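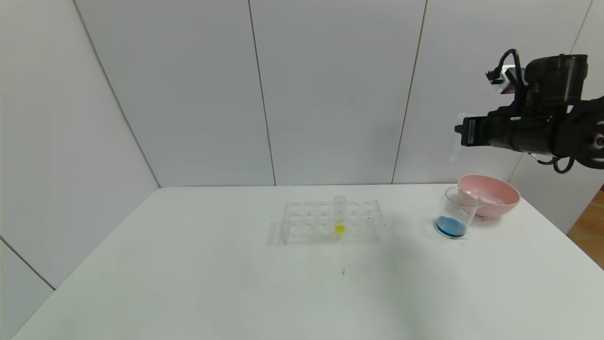
The Yellow

The people at Haugen wanted a green. They had been very clear on the telephone that it should be the green of the old Saltitz ferry, which was sunk before any of them were born, and which I had ridden on once, asleep.

I had yellow in the tube and blue in the beaker. At Kakel, where I trained, this was called being halfway there. Kakel closed in March.

"It's only paint," said my sister, who sells curtains in Flokska and has strong views on green. She had come to take me to lunch and was now sitting on my only stool.

"It's a dye."

"It's one tube of dye. How big is the ferry going to be?"

The ferry was going to be 15 inches long and stand in the lobby. I didn't tell her that. I told her Haugen had sent me a file with 2434 shades in it, and that I had been asked to disregard them all.

"Put the blue in," she said.

I explained that you don't put the blue in. You think about the blue. Once the blue is in, you have a green, and people can have opinions about it. While the yellow stands by itself in the rack, you are a consultant.

She looked at the yellow for a while. It did look well against the white, I thought, like something that had paid its rent.

"What are they giving you for this?"

"2000."

"For a green."

"For the green."

She put on her coat. I moved some of the blue into a tube, to show willing, and stood back from it.

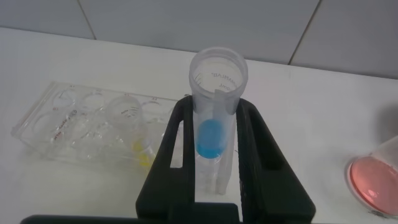

After Lunch

The man from Haugen called at three. They had found a photograph of the ferry, he said, and everyone was very excited. It was red.

I asked him which red.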